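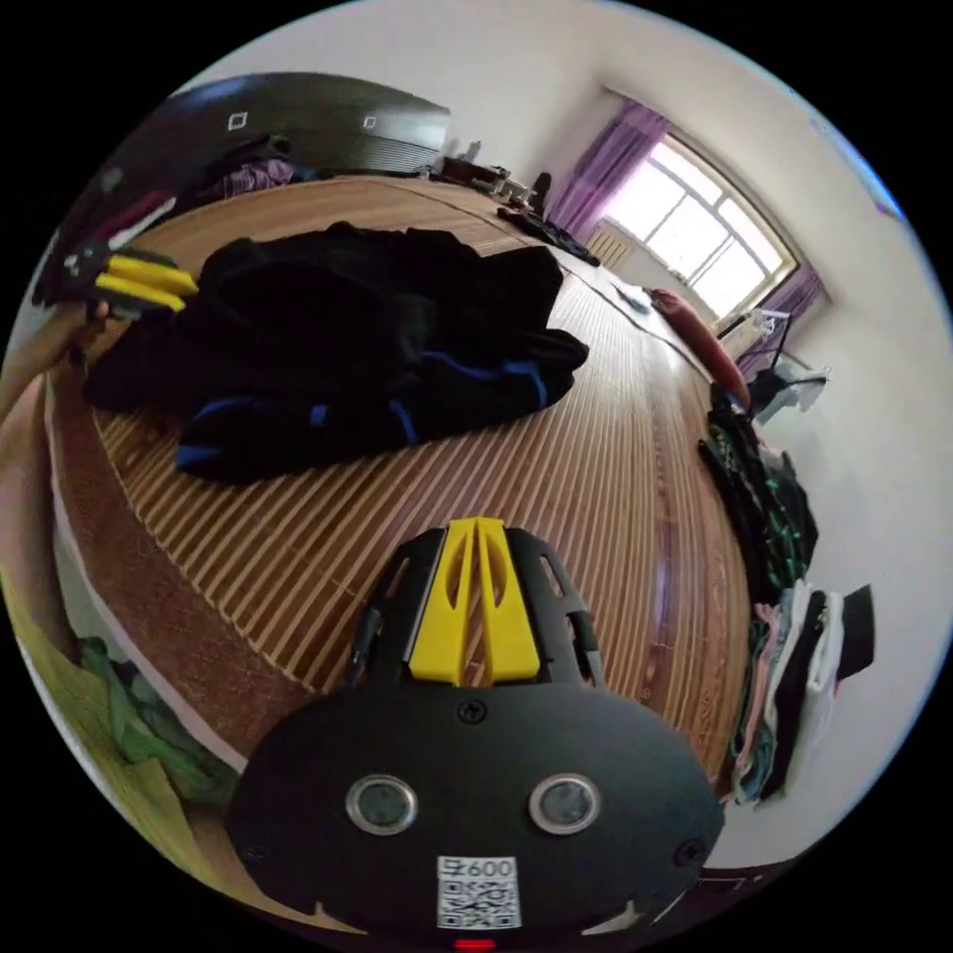 By Eugénie Royer

CASTLEY, Sunday, June 21, 2020 – Okay, it's official, I get to talk about it at last! Stuneven, the little audio show about hot nights and bad sleep that I've been making in my spare room, goes out to everybody today, free, with no sign-up and no ads in the middle. The first two episodes are up now and the rest follow every Thursday until we run out.

There are 14 in all. I wanted ten, then the heat came early in May and people started writing in, and I kept finding things I couldn't leave out.

A bit of background for anyone who hasn't heard me go on about this in line at the bakery. Last summer I asked readers of my newsletter to tell me what they do when it's too warm to sleep. I figured I'd get a handful of replies and a few jokes about the freezer. I got 3130. Some were one line long. One was a four-page letter about a grandmother's sleeping porch, with a floor plan (it's lovely, and you'll hear all of it in episode five).

What struck me reading them was how much people disagree! Windows open, windows shut. A cool shower before bed, or a warm one, or feet only. Half of you swear by a top sheet and nothing else, and the other half can't fall asleep without the weight of a blanket even when the whole house feels like soup. I'm in the blanket group myself and I'm not sorry.

So the show doesn't tell you what to do. It's mostly people talking about their own bedrooms. Loïc Le Goff worked night shifts for years and walks us through sleeping at noon in July, which involves a lot of cardboard over a lot of glass. Ludivine Carré grew up in a top-floor apartment with three sisters and one fan, and the rules about that fan take up most of her episode. Then there's Benoît Delorme, who gave up on the bed altogether and spent a whole summer in a hammock on his balcony. His neighbors had opinions, and I called them too.

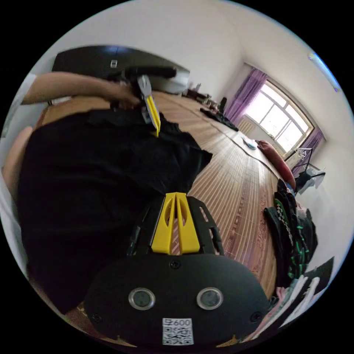
On the bed, dressed in black.

We also get into what goes under you, and I ended up loving that part. Cotton, linen, straw, bamboo, a bare wood floor with a folded quilt. People have been arguing about what to lie on for as long as there have been hot nights, and the letters on this one were the longest by far.

Each episode runs under half an hour and is meant to be played low, at bedtime. If you drop off before the end, I'll take it as a compliment. Ludivine Aubert did the music on an old upright piano with the practice pedal down, and she has made all of it quiet enough that it won't jolt you awake. We redid the closing tune six times over one squeaky key. The squeak is still in there. I like it now.

Thank you to Jorkier, who lent us the microphones and didn't ask for them back when I was a month late, and to the Weerasinghe bookstore, where you can pick up a printed booklet of the best letters once it's back from the printer (early July, fingers crossed).

Reporters and radio people: I'm happy to chat, and the guests are too, though please don't call Loïc before two in the afternoon. Full episodes, transcripts and a short clip for broadcast are available by writing to me at the Stuneven desk in Castley. Letters for a second season are already welcome, floor plans especially.

Press contact: Eugénie Royer, Stuneven, Castley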